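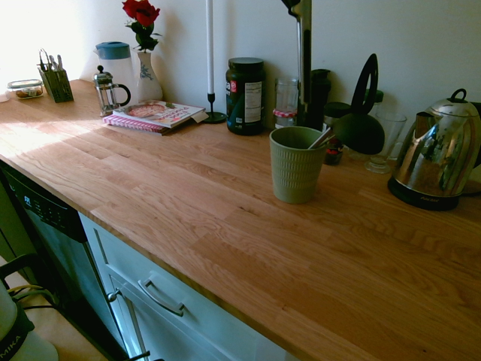
Yoga Chong
Lead author, Huaranga home study

3.2 What stays out on the counter

I went in expecting food to win, and wow, was I wrong! Across the 67 kitchens we logged, things people like looking at kept turning up beside things they use every morning. Figure 1 is my favorite of the lot (sunlight on butcher block, I'm only human): a French press sits close to a vase with a single red rose, and two stacked books share the counter with a candle and a supplement jar. We coded the rose and candle as "display" and the press as "daily use." Books gave us fits, so my co-coder and I tagged them twice.

Figure 1. Counter with mixed daily-use and display items.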